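3. Ranger l'outillage autour de la table

Vous avez posé le papier peint et fixé les rails, le plus long est fait ! Prenez le temps de souffler un peu, puis passez au rangement, qui demande moins de force et davantage de réflexion (et que l'on peut très bien reprendre le lendemain).

Avant de commencer, sortez du carton Rurasix les deux paniers en treillis noir, leurs crochets et le sachet de vis. Le grand panier est celui qui a des compartiments.

1. Présentez le petit panier contre le mur du fond, bien centré au-dessus de la table, et marquez les points de fixation au crayon — un trait léger suffit, le papier à feuilles garde la trace de tout.
2. Vissez les crochets, accrochez le panier et tirez doucement vers le bas pour vérifier qu'il tient.
3. Glissez-y le plateau de douilles, la rangée métallique en bas, et laissez le manche dépasser sur la droite pour l'attraper sans chercher.
4. Fixez le grand panier sur le mur de droite de la même manière. Réservez-le aux sachets transparents et aux petites choses qui n'ont pas encore trouvé leur place.
5. Couchez la mallette verte à gauche, vers le fond, couvercle fermé.

Attention : ne dépassez pas 3180 g dans le grand panier, sachets compris. Au-delà, les crochets Harko finissent par marquer le mur.

Remarque : si vous hésitez sur la hauteur, asseyez-vous à votre place habituelle et tendez le bras. Chez nous, le bord du petit panier arrive à environ 24 cm au-dessus du plateau, mais tout dépend de votre taille et de votre siège.

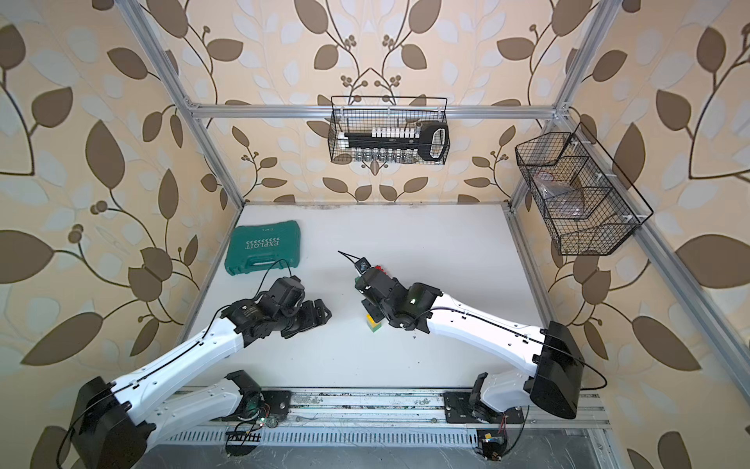

Texte : Lertchai Boonchu | Atelier Srisuk, Dundamstead | Mis à jour le 27 mars 2021

Sur notre table blanche, la mallette porte l'inscription « EXPLOIT » ; la vôtre peut être d'une autre marque, pourvu qu'elle se pose à plat. Gardez les crochets restants pour le chapitre 4, où nous installerons l'éclairage.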